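Laundry room, front-loading machine – door will not latch on first close, cycle does not start
Status: Resolved, monitoring
Opened by: Felista Nzioka
Assigned to: Rodrigo Vieira
Site: Brendlow, ground floor laundry 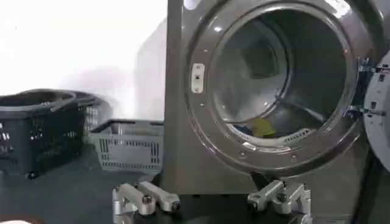 Reported problem

The machine does not start after the door is pushed shut. The panel lights up and accepts a program, but pressing Start gives two short beeps and the door symbol blinks. Opening the door and closing it again sometimes clears it. This morning it took 6 attempts with a small load. The fault has been present on and off since January and is getting more frequent.

No water on the floor. No unusual noise during the wash. When the cycle does start, it runs to the end.

Felista Nzioka

Update 1 – Rodrigo Vieira

Thanks. Before I come down, please confirm the following:

Does the fault depend on the load size?
Does the door click when it closes, even when the cycle fails to start?
Has anyone replaced the latch, the hinge or the door gasket since the last service?
Is the machine still on the same outlet as before?

Please do not hold the door shut with tape or a strap. The previous ticket for this room was closed with a note that somebody had tried it.

Update 2 – Felista Nzioka

Load size: happens with large and small loads. Slightly worse with sheets, but I have also had it with two dishcloths.
Click: there is a click on the good closes. On the bad ones there is a duller sound and the door springs back by a few millimeters.
Parts: nothing replaced that I know of. Kaiwen Dong may have had the hinge cover off when the machine was moved for painting. I will ask.
Outlet: same one.

Update 3 – Kaiwen Dong

I did not remove the hinge cover. I did help move the machine away from the wall for the painters and push it back after. We lifted it by the body, but I remember that the door was open for part of that and one of the painters was leaning on it. It closed fine the same day, so I did not report it.

Update 4 – Rodrigo Vieira

On site 9:40. Machine switched off at the wall before any work.

Checks done, in order:

1. Level. Spirit level on the top panel, front to back and side to side. Front left foot was not carrying weight. Adjusted and locked the nut. The cabinet no longer rocks. Door fault unchanged after this.

2. Latch side. Cleaned around the slot in the latch plate with a dry brush and then a damp cloth. Removed a fair amount of gray lint mixed with dried detergent. Both plate fasteners were tight. Door fault reduced but still present, one close in three or four.

3. Door alignment. Closed the door slowly by hand and watched the hook come up to the slot. The hook enters low and rubs the lower edge before it goes in. This matches the duller sound in the report.

4. Hinge. Play at the hinge when the door is lifted gently from the free side. Two of the hinge bolts could be turned by hand pressure on the wrench, so they were not at working torque. The other bolts were tight.

5. Gasket. No tears. Folded back along the bottom and wiped out. One hair tie removed.

6. Drum. Turned by hand with the machine off. Turns freely, no scraping, lifters secure.

I have not adjusted the hinge yet. The workshop wrench set in the cupboard is missing the size needed, and I am not going to do this with an adjustable wrench in that space. Returning after lunch with my own.

The machine can be used in the meantime if the door is lifted slightly while it is closed. Lift at the free edge, push until it clicks, then start. Do not slam it.

Update 5 – Tamer Atallah

Question from the people who use the room. Is it safe to leave clothes in the drum while the door is in this state, or should we take everything out and move to the other laundry?

Update 6 – Rodrigo Vieira

Clothes in the drum do not affect the latch as long as they stay in the drum. What does affect it is fabric caught between the door glass and the gasket. Push the load to the back before closing, and run a hand around the rim.

I would still prefer the drum empty when I get back, as I will be opening and closing the door a lot.

Baskets: please keep them clear of the door swing and not pressed against the cabinet side. I need to get at the feet again.

Update 7 – Rodrigo Vieira

On site 13:15. Power off at the wall.

Supported the door on a folded towel and a wooden block, so that the hinge was not carrying the weight. Loosened the hinge bolts one at a time without removing any. Raised the door by 2 mm on the free side, measured at the hook. Tightened the bolts alternately, then all again to torque.

Removed the support and checked the gap around the door. Even all the way around by eye.

Hook now enters the slot without touching the lower edge. There is a wear mark on the underside of the hook. It is bright but shallow, and I could not catch a fingernail on it. I do not think the hook needs replacing now. Part noted in case it does: door hook for the Voltia lock assembly. The lock assembly itself does not need to come out for the hook to be changed.

Test:

Power off, 20 slow closes. All latched.
Power off, 20 closes at normal speed. All latched.
Power on, rinse program started and canceled after the lock engaged, repeated 6 times. Lock engaged every time. Door released after the normal delay each time.
Power on, one full 60 minute cycle with a mixed load. Started on first press, completed, door released.

No water at the lower edge of the door at the end of the full cycle. Wiped the inside of the glass and checked again after ten minutes, still none.

Update 8 – Po-yen Tam

Adding this because I was in the room in the afternoon. After the full cycle I put in a load of towels and it started on the first press. The spin is also quieter than last week. I assume that is the foot and has nothing to do with the door.

One other item. The detergent drawer sticks when it is pushed in the last part of the way. Should I open a new ticket?

Update 9 – Rodrigo Vieira

Yes, the spin noise is the foot. With one foot off the floor the cabinet walks a little at high speed, and that does not help hinge bolts stay tight either.

Drawer: please open a separate ticket. Take the drawer out first and rinse it under warm water, including the guide rails on both sides. If it still sticks after that, say so in the ticket and I will bring a rail. If you use the Brellerov powder, please try a smaller scoop. Most of what I cleaned out of the latch side was undissolved powder, probably from hands and cloths when the drum is loaded.

Update 10 – Felista Nzioka

Used it three times since the repair, with sheets, work clothes and one small load. No failed closes. I have taken down the note asking people to use the other laundry.

Do we need to do anything regularly to stop it from coming back?

Update 11 – Rodrigo Vieira

For the room sheet:

After the last load of the day, wipe the latch plate and the area around the slot with a damp cloth. Dry it.
Leave the door ajar when the machine is not in use, but do not hang wet items on it or lean on it. The hinge is built for the weight of the door.
Before closing, check that no fabric is lying over the rim.
If the door springs back, open it fully and look at the slot before trying again. Do not push harder.
If the machine has to be moved, close the door first.

I will recheck the hinge bolts and the front left foot at the next monthly round. If either has loosened, I will clean the threads and use a locking compound on the bolts. I have not used it this time, as I want to see whether the settings hold with the cabinet level.

Summary of work

Cause: two loose hinge bolts, door sagging on the free side, hook striking the lower edge of the latch slot. Lint and detergent buildup at the slot made it worse. Front left foot not in contact with the floor.
Work done: foot adjusted and locked, latch area cleaned, gasket cleaned, door realigned, hinge bolts tightened to torque.
Parts used: none.
Parts to watch: door hook (light wear).
Missing tool: one wrench from the laundry cupboard set. Replacement ordered through Barrientos, to be put back in the cupboard on arrival.
Follow-up: bolt and foot check at the monthly round.

Update 12 – Kaiwen Dong

The wrench was in the paint store, in the bucket with the rollers. It is back in the cupboard. Please cancel the order if it has not gone out.

Update 13 – Rodrigo Vieira

Order canceled. Ticket stays in monitoring until the monthly check.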